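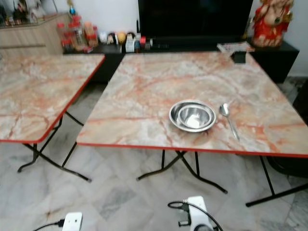

The woman who runs Brevville's smallest supper club doesn't own a dining table, and she'd like people to quit offering her one. "I've been given 2 and I gave both away," she told me, laughing, while I was still getting my shoes off. "Where would I put it? I live in here!"

She swears by folding tables, the kind with crossed metal legs and a printed marble top. She picked hers up in February at the Trosto flea market, after a good long argument over the price (she paid 40 dollars and still thinks it was too much). I said I liked the orange streaks. "Everybody says they're loud. Well, I'm loud. And you can spill tomato on orange."

Steel bowls are her other big thing. She buys them in sizes that nest, and she'll mix a whole dinner in the wide one if you let her. "Glass I break. Plastic smells like last week's onions. Steel, you bang it around and it forgives you." Same with spoons: one long one, she says, and you can get through most of a recipe without opening a drawer.

I asked about keeping jars up on the TV cabinet, which my own mother would never have allowed. "But that's where I can reach them! If it's in a cupboard I forget I have it, and then I buy it again."

Dinner is usually for about 3 guests, and the TV stays off until the plates are done. I stayed for seconds.

Contact us | © Brevville Okoro Weekly, 11 June 2004 | Back to top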